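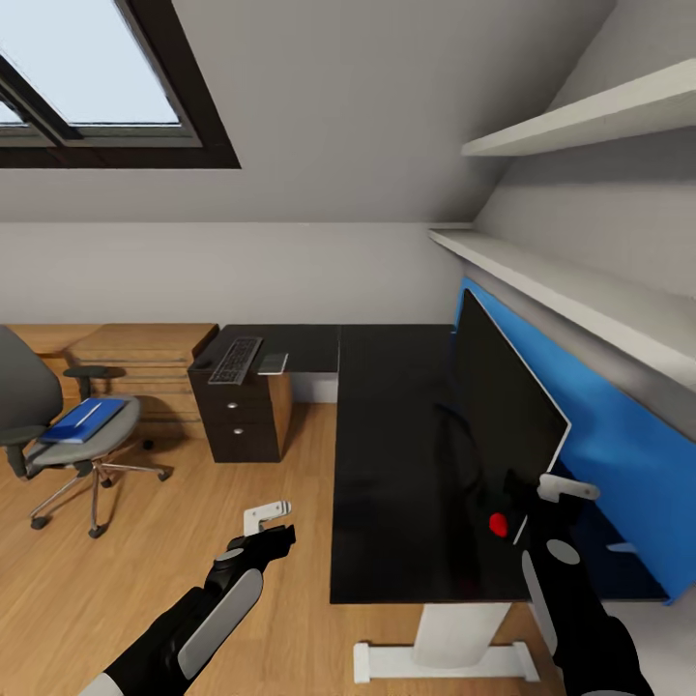 Home - About Us - Services - The Incident - Careers - Contact

About Truvine

Truvine tests robot arms for people who would like to let them loose in offices. We look for the ways they go wrong, write those ways down in order of expense, and send the list to whoever wrote the software. It is a living, and most of our customers are still speaking to us.

The company was started by Ehab Ait Brahim, who had spent long enough fixing robots after accidents to wonder if the accidents could be had earlier and cheaper. There are not many of us. We do nearly all of our work in simulation now, and if you keep reading you will find out how we came to feel so strongly about it.

The Incident

Most companies put their awards on this page. We have an incident, and customers ask about it more than they ever asked about the award.

One January we were running acceptance tests on a two-armed tidying system for a customer called Stesard. The job was dull on purpose: pick up a small item from a desk, put it somewhere sensible, go back to the rest position, do it again. The arms had done this 814 times without complaint. We had started to describe the system as "mature" in emails, and those emails have been read aloud to us since.

On run 815 the right arm closed on its object, lifted it, and lost its position reading for 400 milliseconds. You can't do much in 400 milliseconds, but a robot arm can. The controller took the missing reading as a zero, decided the arm was somewhere behind the desk, and corrected for that with real commitment. The correction went through a monitor. The left arm, which shared the same safety logic, noticed that its partner had stopped answering and did exactly what it had been told to do in such a case, namely hold still and report that all was well.

The emergency stop worked. It was also on the far side of the desk, so the person who pressed it had to go the long way round. No one was hurt. The monitor was not saved, and neither was a mug that had been at the company longer than most of the staff.

What we found

It took us 31 days to get to the bottom of it. The first week went on blaming a cable. The cable was replaced, the fault came back, and we owe that cable an apology.

The real cause was three lines in a driver we had written ourselves. When a reading failed to arrive, the driver filled in a default value so that nothing further along would crash. Nothing further along did crash, in the software sense. There was also a speed limit that should have caught the swing, but it was calculated from the same bad reading and found the whole thing perfectly reasonable.

We sent Stesard the full report, with our own name in the section headed "Cause." They renewed the contract. Their only question was about the stop button.

What we do differently

Every customer's system now goes through Mimeck, our simulator, before it gets near a real desk. Mimeck holds a set of 58 rooms, mostly small offices with awkward corners, sloped ceilings, L-shaped desks and chairs left wherever people leave chairs. We run the arms in there and break things deliberately. Readings vanish, joints stick, one arm goes silent while the other is holding something. Simulated monitors cost us nothing, and we have been through a great many.

A second tool, Chae, sits between the controller and the motors and has one opinion: if a reading is missing, stop. It can't be talked out of this. Customers find it annoying for almost 31 minutes and then tend to leave it on.

In the real lab there are now two stop buttons, one on each side, and whoever is running the test stands within reach of one of them. Mugs stay in the kitchen. The word "mature" needs written permission from Ehab, who has not yet given it.

Working with us

If you have an arm that behaves beautifully in demos, we would like to meet it. Send us the controller software and a description of the job, along with any faults you have already seen, including the one you decided was a cable. You'll get a first report listing what failed, how often, and what it would have hit.

We publish our own faults in the same format as our customers' (with the customers' names taken out and ours left in). The report on run 815 was posted on March 28, 2022, and is still the most read thing we have ever written.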